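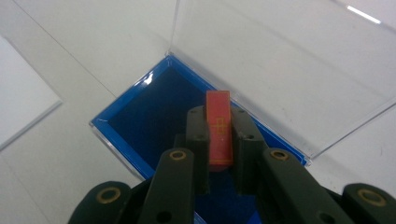 Nermina Dervishi
Redactora de la sección de robótica y automatización

Deslizamiento de agarre

El deslizamiento de agarre es el fallo por el que una pieza sujeta entre dos dedos se mueve respecto a ellos sin que nadie lo haya pedido. Puede bajar unos milímetros, girar sobre sí misma o caerse del todo (esto último, créanme, es lo más fácil de diagnosticar). Llevo años peleándome con él y le he cogido hasta cariño, así que me perdonarán si esta entrada me sale más habladora que las demás.

Tipos

Se suele separar el deslizamiento lineal del rotacional. El lineal aparece cuando la fuerza de cierre se queda corta para el peso o para el rozamiento de la superficie. El rotacional es más traicionero: los dedos aprietan de sobra, pero lejos del centro de gravedad, y la pieza cabecea como un péndulo. Con bloques estrechos y altos pasa muchísimo, sobre todo si se cogen por un extremo y se quieren meter en una caja donde caben muy justos.

Causas

Las almohadillas gastadas son la primera sospechosa. Después vienen las holguras en los casquillos de las articulaciones, que dejan un dedo un pelo más adelantado que el otro, y el polvo - el polvo de cartón es terrible. También influye el cable: si tira de la pinza hacia atrás durante la aproximación, la muñeca corrige y la pieza roza donde no debe.
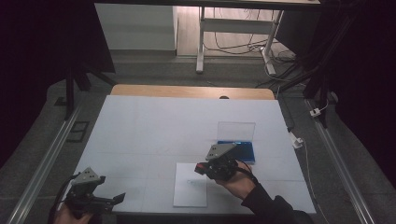 Con las pinzas de mano hay una causa añadida, que es el propio operador. Uno relaja el gatillo sin darse cuenta al final del recorrido, justo cuando la mirada ya se ha ido al siguiente movimiento. A mí me ocurre más con la mano izquierda, y eso que soy zurda.

El caso Trellov

El ejemplo que más me gusta contar es el del banco de Trellov, en enero. De 492 inserciones, 36 se registraron como correctas con la pieza torcida dentro de la caja. Costel Lazarević revisó el programa entero buscando un error de calibración, y durante 18 días no hubo manera. Al final Gorazd Mujić desmontó los dedos y encontró un tornillo flojo en una almohadilla. ¡Un tornillo! El sensor medía la apertura de los dedos y daba por bueno cualquier cierre que no llegase a cero.

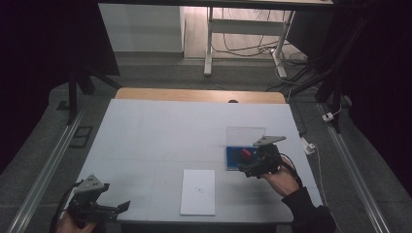

De aquello saqué una costumbre: comprobar la pieza antes de abrir los dedos y otra vez después, con una referencia distinta de la apertura. Una marca en la cara del bloque ayuda mucho, porque delata el giro enseguida.

Seguridad

Si la pieza se escapa, no hay que intentar cazarla al vuelo. Parece obvio, pero el reflejo es fortísimo y los dedos de la pinza siguen cerrándose. Primero se para, luego se recoge.

Véase también: fuerza de cierre, holgura mecánica, falso positivo de agarre.

Última revisión: marzo de 2025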